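Grutine Open Day Recordings: Task Board Demonstration

README for the recordings made at the Grutine open day, 16 June 2023

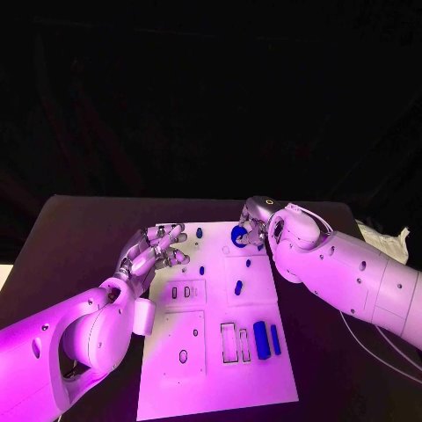 Task board demonstration under the pink stage lighting. The right hand is closing on the blue ring; the left hand is over the upper left of the board.

Summary

These are recordings of a two-armed robot working on a white task board in front of visitors. The set holds 186 recordings, made during 2 public sessions on one day. Each recording covers a single attempt at a single task, from the start signal to the point where the operator ended it. Failed attempts are included and are labelled as failed.

The set was put together by Toshio Kamata at Flalik. Questions and corrections should go to him through the contact form on the project page.

Setting

The demonstration took place in the Amarasinghe hall at Grutine. The table stood in front of a black curtain. The hall's stage lights were left on the colour used for the rest of the evening, so white surfaces look pink throughout and the blue parts look a deeper blue than they would in daylight. We have not corrected the colour. Anyone using the recordings alongside material shot in ordinary room light should expect a large difference.

Visitors watched from the front rows. They were invited to choose the next task from a printed card, so the order of tasks is uneven and some tasks appear far more often than others. The ring was the favourite in both sessions.

The task board

The board is flat and white and lies on a dark table. The loose parts are blue. They include pegs, a ring and two cylinders of different thickness. The board also has round holes and slots of several shapes. The two black-outlined slots at the lower right match the cylinders in size and shape.

There are 14 task types. The full list is in tasks.txt, with the wording that was printed on the visitors' card. The short names used in the file names are given in the same place.

What is in each recording

Video from the head camera, with no sound
Joint positions for both arms and both hands
Task name and session number
Result: done, part done or failed
Notes by the operator, where there were any

The results were entered during the sessions and checked against the video in the week that followed. Where the two disagreed, the video was taken as correct and the change was recorded in changes.txt.

Known problems

Joint data for the left hand is missing from a few recordings early in session 1. They are marked in the index and can be skipped by filtering on the column left_ok.

The clock on the operator's computer was not matched to the one on the robot before session 1. Use the frame numbers to line up video and joint data, and ignore the time stamps. Session 2 is not affected.

Dark parts of the video show very little detail. The edges of the table in particular are hard to make out, and we would not advise using them for camera calibration.

A rehearsal was held in May with the same tasks. Those recordings were made with an older version of the control software and are not part of this set.

Files

index.csv lists every recording
tasks.txt gives the task names and card wording
changes.txt lists corrected results
session1 and session2 hold the recordings
tools holds a short script for playing back joint data, written for the Uludent viewer

Use

The recordings may be used for research and teaching. Please name Flalik and the Grutine open day in any published work. The audience area was outside the camera's view and no visitors were recorded.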